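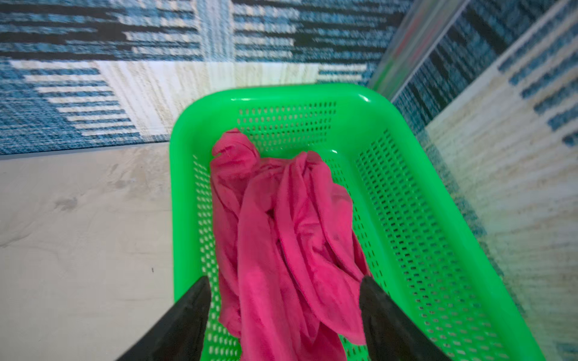 Photo: Fredy Escobar, Arnora bench guide

4. Setting Up the Towel Basket Task

Welcome back! By now both arms should be bolted down and talking to the Ternbridge controller, so this is the part where you get to see them handle some cloth. Take your time with it. A slow first morning will save you plenty of fiddling later on.

1. Set the green basket down flat and lay one towel inside, bunched up a little the way it would come out of a dryer.

2. Bring the gripper over the basket at slow speed (200 on the dial) and stop when the fingertips are on either side of the cloth, well short of the basket floor.

3. Check the wrist view. You want both fingertips and a good part of the towel showing.

4. Close, lift, and let go again. Do this 2 or 3 times before you save the position.

Caution: Keep your hands outside the rails whenever the arms have power, even if they have been still for a while.

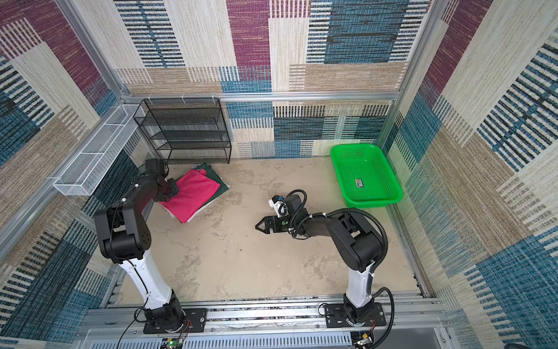

Fig. 4-2. Left arm at the cloth stack, right gripper open.

5. Run your eye along the cable on each arm, from base to wrist, and replace any tie that has come loose (the small white ones are fine).

Note: If the arm stops partway and shows code 923, turn back to Section 3 and home the joints again.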